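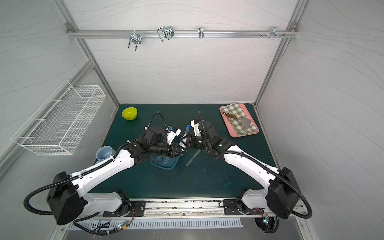
The rail and its hooks, with the pink tray at the back on the right.

December 3, 2025

I have been promising a post about hooks since August, and I know how that sounds, but a few of you did ask after the one on drawer liners, so get yourself something warm to drink and settle in.

When we first moved to Damport I kept every kitchen tool I owned in one deep drawer, and every single evening I would rummage for the spatula and come up with the potato masher instead. A rail across the back wall was the cure (well, most of it!). I like a mix of hooks on it, and you can see there are a few kinds up there: a chrome double one, a bent wire one with a squared loop, a little single one, and then the pegs bunched toward the right end. A double hook is lovely for measuring spoons. The squared loop I'd save for anything with a wide hole in the handle.

The white wire basket on the left wall is my favorite kind of storage, because you can always see what's in it — and crumbs fall straight through, so give it a shake over the sink now and then. Mine at home holds up to 40 seed packets in spring and tea towels the rest of the year.

Now, the spatula. It has a brown wooden handle, and I do think wood deserves a soft place to lie, so a folded gingham cloth on a tray suits it very nicely. Green and white gingham goes with everything, I find, even a pink tray. My own cloths came from Güler, the little housewares shop near the bus station, 2 for the price of one, and I wish I'd bought more.

Next time I want to talk about bins and cups, and whether see-through blue plastic is cheerful or just shows every smudge. I go back and forth on it. Tell me what you use in the comments, and if you've found a rail that fits over a radiator, please, please send me the name.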